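### 3.2 Storage habits in small rental kitchens

Households in Menddale were asked where they kept dry goods, cleaning supplies and cookware. The survey closed in April, and 78 households returned a complete form. Most lived in units built after 2000, where the kitchen and main room share one floor area. 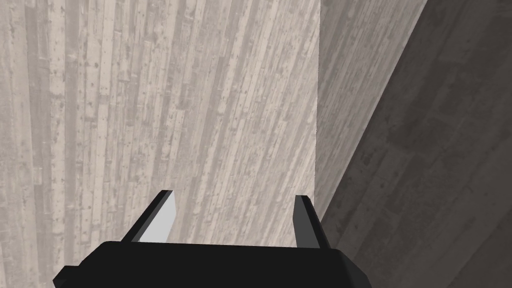

*Housing and Daily Use Group, Perkden Institute - working paper, 14 May 2026*

Dry goods were the most scattered group. Households with a full-height cupboard tended to keep them together, while those without one split them between shelves, counters and hall closets. Renters in the Dralleck blocks often stored flour and rice outside the kitchen and carried in what they needed for the day.

Cleaning supplies followed a different pattern. They were nearly always under the sink, even where that space was damp or hard to reach. In 20 households the same cabinet also held spare bags, pet food or tools. Respondents described this as a habit carried over from an earlier home.

Panel finish was recorded for each unit, as light surfaces were thought to affect how often doors were wiped. Figure 2 shows a pale wood-grained finish.
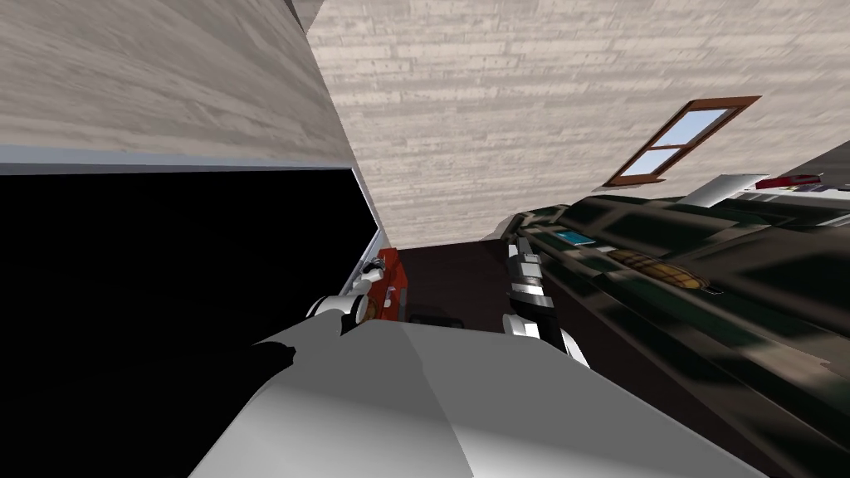

**Figure 2.** Pale gray wood-grained panel, upper left (rendered view).

We found no clear link between finish and cleaning. Door height mattered more - upper doors were wiped far less often than lower ones in all unit types. Households with children reported wiping lower doors most often, usually after meals.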